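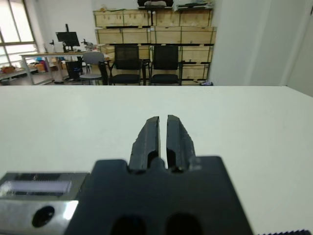 Wednesday, way past bedtime

Okay, so I finally did it and signed up for the beginner bread class over at Grerngate! I've been chickening out since February. It's 31 dollars a session, so there go my fancy coffees, but I came home smelling like rye and I don't even care.

My starter (the one I've been babying on top of the fridge) still smells like nail polish remover. I asked about it and was told to feed it twice a day and quit fussing. Quit fussing! Me! 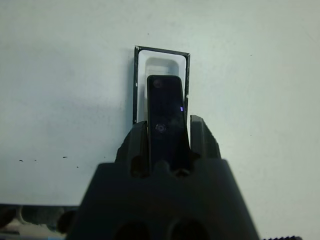 Then I walked to Wróbel to get the dark flour, and they only had the giant sack, and of course I bought it and carried it 16 blocks in the wrong shoes. My left heel is a mess. I stopped at Oda for soup on the way, the beet one, and ate it so fast I burned my tongue.
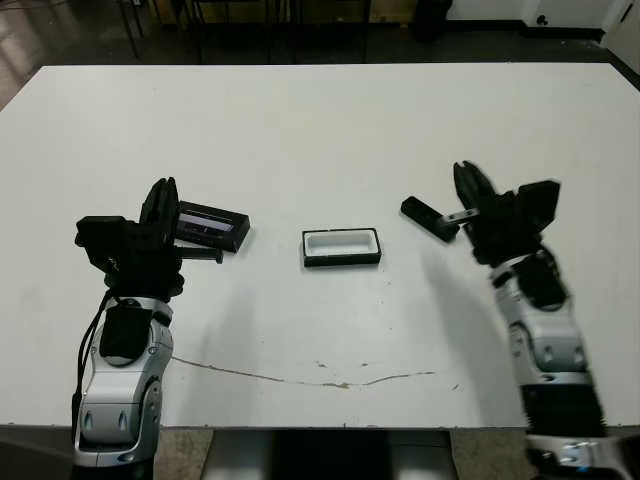 Anyway, the loaf. Mine came out flat, kind of like a hat somebody sat on, but the crust was really good and I had three slices standing up at the counter with way too much butter.
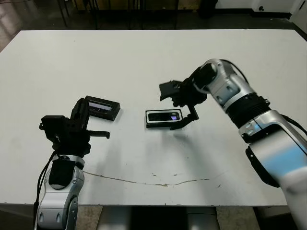

I set the alarm for 5:30 so I can feed the starter before work. Need to call Jumano about the oven door too, it still won't shut all the way. And buy band-aids.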